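Household and Facility Automation Forum
Board: Domestic Tasks
Topic: Washroom and kitchen chores – are the machines ready?
Replies: 7

tollero_facilities
Original post, February

Our department has been asked to advise whether a single-arm robot could take over part of the daily care of sink areas in a staff residence. Before any equipment is considered, we wish to hear from members with direct experience. The two renderings below come from the Brotimach simulation set, which we are using as a basis for discussion. 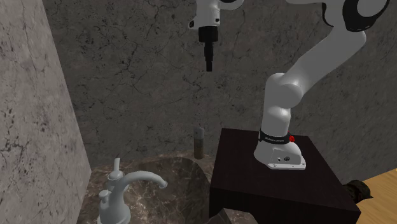
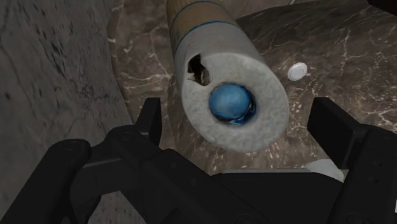
Brotimach simulation, marble sink area. First view: arm beside the basin. Second view: gripper at the end of the cylinder.

The duties in question are wiping the counter, moving bottles and other items, and putting them back in place. Members are asked to state whether their remarks concern simulated or physical trials.

gauthier_ops

My remarks concern simulation only. We ran 1152 attempts at clearing items from a counter beside a basin, and 91 percent met our standard. I consider that sufficient to begin a limited physical trial. A bottle standing against a back wall is a fair test, and our arm handled such bottles well once the approach path was corrected.

maltevbridge_housing

I must respectfully disagree. A rate of 91 percent leaves nearly one item in ten knocked over, dropped or left where it was. In a residence, that is a daily complaint. I would also ask what standard was applied. Did an item count as cleared if it ended up in the basin?

gauthier_ops

It did not. An item had to be upright and within the marked area at the end of the attempt. I accept that the rate would be lower on a real counter.

stonecare_desk

My concern is with the surfaces. Dark, veined stone is difficult even for a person to inspect for water spots, and the basin in the first view is glossy as well. Wiping requires steady pressure along a curve. We tested 2 arms on a physical basin and neither followed the inner wall without skipping. For flat counters the results were acceptable.

maltevbridge_housing

That agrees with our findings. I would add the faucet to the list. A long curved spout over the bowl is an obstacle the arm must work around at every pass, and our staff clean behind it by touch.

linen_and_supply

May I raise the matter of grip? The large cylinder in the second view has an end that looks soft and fuzzy, and there is a dark, ragged hole near the rim. Items of that kind are harder than bottles. Too little force and they slip; too much and they are marked for good. Our own physical trial of soft goods lasted 18 days and was then suspended. The small flat disk lying on the stone would concern me more, as thin objects on a hard surface are where our gripper failed most often.

gauthier_ops

Thin objects are a known weakness and I do not dispute it. We now slide them to the counter edge before lifting. This works, but it is slow – a member of staff would have finished the whole counter in the same time.

tollero_facilities

Thank you for the replies. Our draft advice will recommend a physical trial restricted to flat counters and upright bottles, with basins and faucets left to staff. Soft goods and thin items will be excluded for the present. The member from Maltevbridge has asked that the pass standard be published before the trial begins, and we agree to this.

maltevbridge_housing

I still regard the trial as early, but I have no objection on those terms. Please post the standard in this thread when it is available.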